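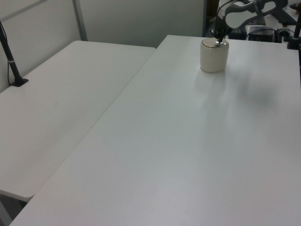 Support Case: Lid Handling Package, Evaluation Unit
Customer site: Drollodgate
Product: Surneck Lid Handling Package (arm, two-finger gripper, control software)
Opened by: Jasmina Lazarević, Equipment Evaluation
Assigned to: Gordon Gill, Herker Technical Support
Priority: Normal
Status: Closed, with one item carried forward

Summary of issue

During acceptance testing of the evaluation unit, the gripper failed to retain the lid of the test canister on repeated lifts. The fingers reach the lid and close as commanded. On affected cycles the lid rises a short distance and then slips back onto the canister. The software reports the grasp as successful in each case and continues to the next step of the routine.

The test item is a small cream-colored canister with a silver metallic lid and a thin gold-colored rim. It was selected by the customer as representative of the retail goods the package would be expected to handle.

Entry 1 - J. Lazarević, 2/12/26

The routine was run 70 times with factory settings. The lid was dropped on 14 of those runs. No fault code was recorded. The canister was returned to the same position before each run. We request guidance on whether this result falls within the expected performance of the package, as the evaluation period is limited and a purchase decision is pending.

Entry 2 - G. Gill

Thank you for the report. The result is below what we would expect for a rigid lid of this size. Please provide the following:
Controller log for the full set of runs
Current values for closing force and approach height
Confirmation that the arm base and tabletop clamps have been tightened according to the installation guide

Please do not raise the closing force above the factory value until we have reviewed the log.

Entry 3 - J. Lazarević

Log attached. Closing force and approach height are both at factory values. Normand MacLeod checked the base and all clamps this morning and found one clamp slightly loose. It has been tightened. A short repeat test showed no clear improvement.

Entry 4 - G. Gill

The log shows that the fingers stop 3 mm higher than the taught position on every failed run. The fingers are therefore closing near the top edge of the lid, where there is little surface to hold. Successful runs show the correct height. This pattern points to the contact detection setting, which halts the downward move when light resistance is met. The factory threshold is intended for soft packaging and can trigger early on a smooth metal lid.

Recommended action:
Open the Motion tab and select Contact Detection.
Change the profile from Soft Goods to Rigid Goods.
Teach the grasp position again with the canister in place.
Save the routine under a new name so that the original remains available for comparison.

Entry 5 - V. Dalisay, Equipment Evaluation

I am covering this case for Ms. Lazarević. The profile was changed and the position taught again as instructed. The first attempt to save the routine was rejected with the message "Profile locked by another user." The message cleared after the second operator account was signed out.

The test was then extended to 200 runs. The lid was lifted and replaced on all of them. No marks were found on the gold-colored rim or on the finger pads.

Entry 6 - G. Gill

These results are acceptable. The locked profile message is expected when two accounts are open, although the wording could be clearer, and I have passed this to Harpreet Fehr in our software group.

The reporting of failed grasps as successful is a separate matter. The package does not confirm that an item is still held after the lift begins. A hold check is planned for the May software release and will be supplied to evaluation customers without charge.

Entry 7 - J. Lazarević

Agreed. The missing hold check will be listed as an open item in our evaluation report, and we ask that the release notes be sent to us when available. The case may be closed.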